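Trivomham Village Hall — electrical and trip hazard walk-round, November
Done by: Oona Rissanen
Read over by: Domenica Aebischer
Time on site: 90 minutes, Thursday evening

Main entrance and lobby
Door closer: OK. Much smoother than last time, lovely job!
Mat: OK, lies flat, edges sound.
Emergency light over door: OK. Came on at the test key and stayed on.
Noticeboard lamp: ACTION. Flex pinched behind the board. Move the board forward or reroute.

Main hall
Wall sockets, stage side: OK.
Wall sockets, garden side: ACTION. Faceplate by the piano is cracked across one corner. Taped over and switched off at the board until it's replaced.
Stacked chairs: OK, 5 high and no more. Thank you, whoever put the sign up.
Stage steps: OK, but the white nosing is wearing thin on step 3.
Extension reels: two seen, both fully unwound in use. Really pleased with this one, we've been going on about it for ages.

Kitchen
Koller urn: OK. Lead and plug in good order, lid fits.
Fridge: OK, plug reachable.
Kettle: ACTION. Base is scorched on the underside. Out of use, label on.
Fire blanket: OK, tabs hanging free.

Leads and small chargers 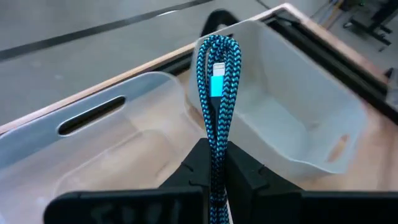
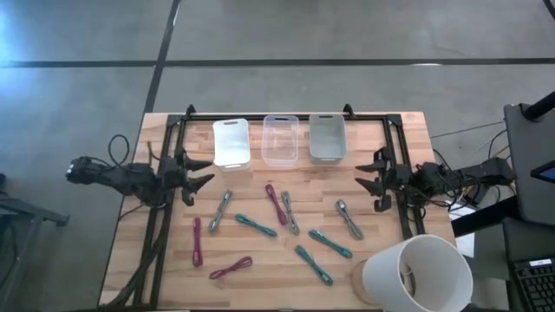
Phone and tablet leads get forgotten on a walk-round like this, and I do think they deserve a proper look, so I've given them their own heading. Start at the plug end and run the lead through your fingers, feeling for flat spots, splits or a bit that's gone stiff. The neck is the part to bend gently — on the blue and black braided lead it's the black sleeve just under the cyan housing — and any bare wire there means the lead goes in the bin. Fold leads in long loose loops when you put them away, never wound tight round the adaptor.

Hall's own leads: OK, all passed.
Drellon adaptor from the office: ACTION. One pin loose. Withdrawn.
Leads left behind by hirers: not tested, put in lost property.

Outside
Path light: OK.
Ramp handrail: OK, firm all the way along.
Clastorari heater in the store: not tested, couldn't get to it past the trestles. Please clear a way through and I'll pop back, happy to do it any evening.

Comments from Domenica
Agree with all of the above. Kettle to be replaced, up to £40. Can we add the loft hatch to the sheet for next time?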